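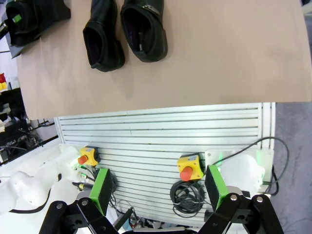
Niilo Tuominen wrote back within the hour to say that he has never polished the inside of a strap in his life and doesn't intend to start, and could I please talk about drying instead. So drying gets ten minutes, and polish gets what is left.

Notes for the evening talk, 2019-02-18. Looking after black leather shoes.

Start with the table. Shoes go side by side on a cloth or mat, heels towards you. You look into them first. Most people go straight for the toe with the brush, and the toe is the part that needs it least. The heel lining is where a shoe wears through, and you can feel it with a finger before you can see it.

Ask who has put a hand inside their own shoes this winter. Wait for an answer.

Drying. Wet shoes go on their sides, away from the radiator, with plain paper inside. Change the paper after an hour and again before bed. Newspaper is all right in black shoes, but not with a pale lining, as the ink comes off. Hair dryers: no. Someone will say they have always used one. Say that the leather goes stiff across the bend and cracks there later, and move on. Don't get drawn into it like in January.

Salt. White lines come up as the shoe dries. One part vinegar to two parts water, on a cloth, wiped over the whole shoe and not only the line, or you get a new line where you stopped. Let it dry again before any cream.

Pass round the sample from Pudora here. It is the piece with the salt left on one half. Ask for it back.

Straps and buckles. Undo the strap before cleaning. Dirt sits under it and rubs a groove into the leather. Use an old toothbrush, dry, around the metal. Cream under the strap, a thin coat, and leave it undone until the cream has gone in. Polish that gets into the holes goes hard and has to be picked out with a cocktail stick. (Niilo can leave the room for this bit.)

Linings. Coloured linings can lose dye when they are damp. Wear dark socks after a soaking. Wipe the lining with a cloth that has been wrung out well, then leave the shoe open overnight. No scented sprays. They cover the smell for a day and the lining stays damp.

Cream or wax. Cream feeds the leather, wax sits on top and shines. Cream first, always. A 100 ml bottle of cream is more than a household needs, and it dries out before it is finished, so buy the small jar. Tikkanen sells one and so does the shop at Virnisent. I have no preference between them and should say so, because I was asked last time whether I was being paid.

Glossy leather with a coating on it, patent and similar, takes neither. Damp cloth, dry cloth, done. If the coating has cracked there isn't a home cure.

Resting. A day off between wearings. Up to 60 per cent of the hall will say they only own one pair for work. In that case paper inside every night, and take them off under the desk if the office allows it.

Storage. Side by side, not stacked, straps done up loosely. Cloth bags are better than plastic. Check them once in the summer for mould.

Elsa Rautiainen is doing soles and heels after the break, so leave those questions for her. If someone asks about glue, send it to Elsa too.

Handout is one sheet, 108 copies, on the chair by the door. The vinegar measure on the old sheet was wrong. Throw out any that are left in the Hatix folder.

Questions until the tea is ready. Brushes and cloths back in the box, lids on the jars, mat rolled with the clean side in.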